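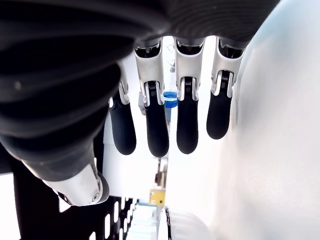 Ridges on a dark rubber cover, with fine grooves on the black fingertip pads.

Folds and Grooves

A molded rubber cover has to do two jobs that pull against each other. It must close off whatever lies beneath it, and it must move when the thing beneath it moves. A flat sheet does the first job well and the second badly. Put folds in the sheet and the balance changes.

At the Prutley molding shop in Clillwood, the folded parts are called boots, whatever they end up covering. The shop's pattern racks hold 605 of them, from covers for switch levers to sleeves for tractor linkages. Kylie Partington has drawn boots for Prutley for most of her working life, and she begins each job with the travel: how far the part must stretch, how far it must close, and whether it has to bend while doing either.

"People send us the diameter first," Partington said. "I can work with almost any diameter. Send me the longest and shortest length and I can tell you how many folds you need."

The arithmetic is simple. Each fold stores a certain length of wall. When the boot extends, the fold opens and the wall flattens; when it closes, the fold deepens until it touches its neighbor. Deep folds store more length but take up more room at the sides. Shallow folds save room, and the designer pays for it by adding more of them. Where a boot narrows toward a collar, the folds are often made small and close together, and the last part before the clamp may be no more than a row of fine ribs.

The shape of the crest matters as much as the depth. A sharp crest concentrates bending along one line, and the rubber there cracks early. A rounded crest spreads the bend over a wider strip of wall. Partington draws the crest and the valley with different radii, giving the larger one to whichever will be on the inside of the curve. Boots that spend their lives bent in one direction wear unevenly, and she asks customers to turn them half a rotation at each service. Few do.

Hardness is settled next. Prutley's general boot compound measures 49 on the Shore A scale. A softer one, at 42, is kept for parts that must flex under a light load, such as a cover over a hand lever with a weak return spring. The softer grade tears more easily at the clamp, so those parts are molded with a thickened collar.

Dong-hyun Won runs the test bench, at the other end of the building. His principal fixture pulls a boot to full length and lets it return, over and over, while a lamp shines on the folds. Cracks show first as dull lines in the highlight along a crest. Won records the cycle on which he first sees one and then lets the fixture run until the wall opens. The gap between the two numbers is what he reports, as it tells the customer how much warning an inspection will give.

Grooved surfaces come to the same bench by another route. The Te Moana line of tool handles, which Prutley molds under contract, went through several groove patterns before one was approved. Grooves give a soft surface edges that can catch on a rough object, and they leave somewhere for water and grit to go. They also reduce the area in contact. On clean, dry glass a smooth pad of the same compound will often hold better than a grooved one, and Won keeps one of each on his desk to settle the argument.

Direction counts too. Straight parallel grooves resist sliding across their length more than sliding along it. Concentric grooves meet the load at much the same angle whichever way it comes, at least near the center of the pattern. The approved handle uses parallel grooves along the shaft and rings at the butt, cut to a depth of around 2 millimeters. Anything finer filled with dirt during the yard trials and had to be cleaned with a brush.

Cleaning is the commonest cause of early returns. Solvent wipes swell the compound, and a swollen fold rubs its neighbor each time it closes. The care sheet that Prutley packs with its Wellance series asks for warm water and mild soap, a soft brush drawn along the valleys, and drying with the boot extended. It was last revised in March, when a line was added about silicone spray. The revision permits it on the outside of the folds and forbids it under the collar, where it lets the clamp creep.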